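4 Sealing and first use of the worktop

This section applies to Likura stone worktops in the Puststead and Tufa ranges. Timber side panels from the Husby range are treated separately (see section 6).

4.1 Before you start

Check that the adhesive at all joints has cured. The cure time is printed on the cartridge and starts when the last joint is filled. Do not seal a worktop that still has clamps on it.

You will need:
Stone sealer (supplied, one bottle)
Two lint-free cloths
Low-tack masking tape
pH-neutral cleaner
Nitrile gloves

CAUTION: The sealer gives off vapour until it is dry. Open a window and put out any naked flame, including pilot lights.

4.2 Applying the sealer

1. Clear the worktop and wipe it down with pH-neutral cleaner. Rinse with clean water.
2. Leave the stone to dry overnight. Damp stone looks darker than dry stone, most noticeably near the sink cut-out.
3. Mask any timber that meets the stone. Press the tape down firmly along the joint.
4. Shake the bottle and pour a small amount of sealer on to the first cloth. Do not pour it straight on to the stone.
5. Work from the back of the worktop to the front in overlapping strokes. Treat the front edge and the inside of all cut-outs.
6. Wait eight minutes, then buff off the residue with the second cloth. Residue left to harden will show as a dull film.
7. Repeat steps 4 to 6 for the second coat.
8. Remove the tape while the second coat is still fresh.

Note: Marble takes up more sealer than granite. If the bottle runs out before the second coat is finished, order part 138. Do not top up with another make – the two may not bond.

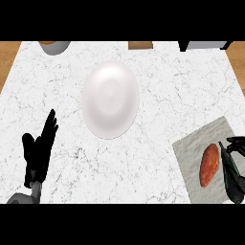
Fig. 2 White marble worktop with oval bowl

4.3 First use

Keep the worktop dry for the rest of the day. Light items may be put back once the surface no longer feels tacky. Lift bowls and pots when moving them, as an unglazed foot ring can scratch polished marble.

Wipe up lemon juice, vinegar and wine at once. Sealer slows staining but does not stop acid from etching the polish. Etch marks are not covered by the guarantee.

4.4 Water test

Put a few drops of water on the stone and leave them for ten minutes. If the stone darkens under the drops, let it dry and apply one more coat. Repeat the test every August, or sooner if the worktop is used heavily.

Sealing procedure checked by Lensa Gudeta, technical support.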